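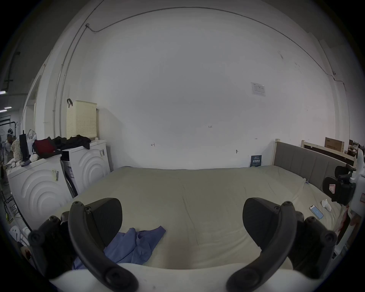

Brendan Scanlon
Student, Media and Public Affairs

Mobile Service Shutdowns in Mudine: Project Report

On Thu 18 July the phone network in Mudine went down during protests over bread prices. Service stayed off for 41 hours. My project looked at how people in the district got news in that time. I read 200 posts written after service came back and compared them with the coverage in two local papers.

Most of the early reports came from Kinsella, where a landline exchange was still working. The operator, Trekari, blamed a cable fault and later withdrew that statement.

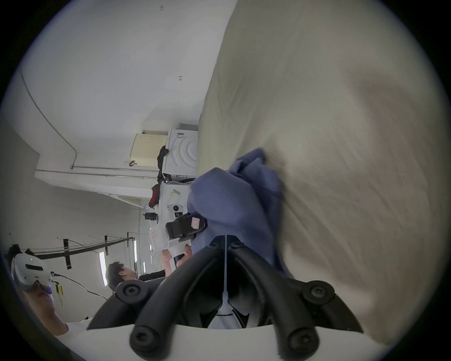 Shutdown reports often leave out life at home. Four of the posts I read were about ordinary chores done with no news coming in. A crumpled blue cloth on a beige sheet is the kind of thing they mention, along with cooking and waiting for relatives. I coded these posts as "domestic" and kept them in the final count.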